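# Frequently asked questions: Wellcombe online courses

Updated Sep 5, 2019

Wellcombe publishes free language and study skills courses. The answers below cover enrolling, working through a course, and getting a certificate. If your question is about a course run by one of our partners, check that course's own page first, as the rules can differ.

## Enrolling

**Do I have to pay anything?**

No. Lessons, quizzes and the final test are free in every course. The only thing we charge for is a printed certificate, and you don't have to order one.

**How many courses are there?**

The catalog has 225 courses at the moment. Most are in English grammar, listening and business writing. The rest are in note-taking, beginner Spanish and French, and basic computer skills. The next group opens in October.

**Do I need to take a placement test?**

You can skip it. The test takes 20 minutes and suggests a level, but you can enroll at any level you like. If the course turns out to be too easy or too hard, open the course menu and choose "Change level." Your finished lessons stay on your record.

**Can my whole class enroll together?**

Yes. Teachers can set up a group account and add students by email address. Pevusdale Adult Learning Center has 463 students on one group account, so size is not usually a problem. Students under 13 need a parent's permission form, which the teacher uploads.

## Taking a course

**How long does a course take?**

Each course page lists the estimated hours. A short course is usually four to six hours and a full one is closer to 20. There is no deadline, but if you don't sign in for 12 months we archive your account. Write to us and we'll turn it back on.

**Can I download the lessons?**

Audio files and worksheets, yes. Video lessons play only on the site. The vocabulary lists come as PDF files, and the longest one — for Intermediate English — has 2,833 words, so you may want to print it by unit.

**The audio won't play. What should I do?**

Reload the page first. If that doesn't help, try another browser or turn off your ad blocker for our site. On school networks the audio server is sometimes blocked, and the school's IT office will have to allow it.
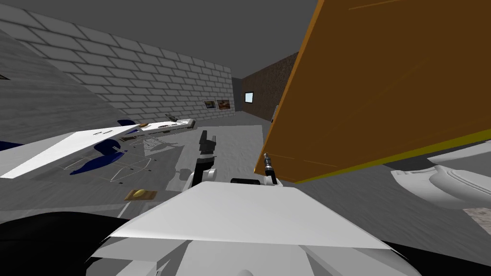
If you still have no sound after that, send us the course name, the lesson number and the browser you use. We answer within two working days.

**Can I retake a quiz?**

As often as you want. Only your best score is saved. The final test is different: you get three tries, then a wait of seven days.

## Certificates

**What score do I need?**

80 percent on the final test, with all lessons marked complete.

**Will a college or employer accept it?**

That is up to them. Our certificates show that you finished the course. They don't carry college credit, and they don't replace an official English exam.

**How do I get a printed copy?**

Order it from your profile page. Printing and mailing are handled by Coltimex, and delivery normally takes two to three weeks. Check the spelling of your name before you order — we can't change it once the certificate is printed.

## Your account

**I used to study on Surdu. Where are my courses?**

Surdu accounts were moved to Wellcombe, along with more than 3,000 saved lesson notes. Sign in with your old email address and choose "Reset password." If a course is missing, it was probably replaced by a newer version with a different title.

**How do I delete my account?**

Go to Settings, then Privacy, then "Delete account." Download any certificates first. Deleted records can't be restored.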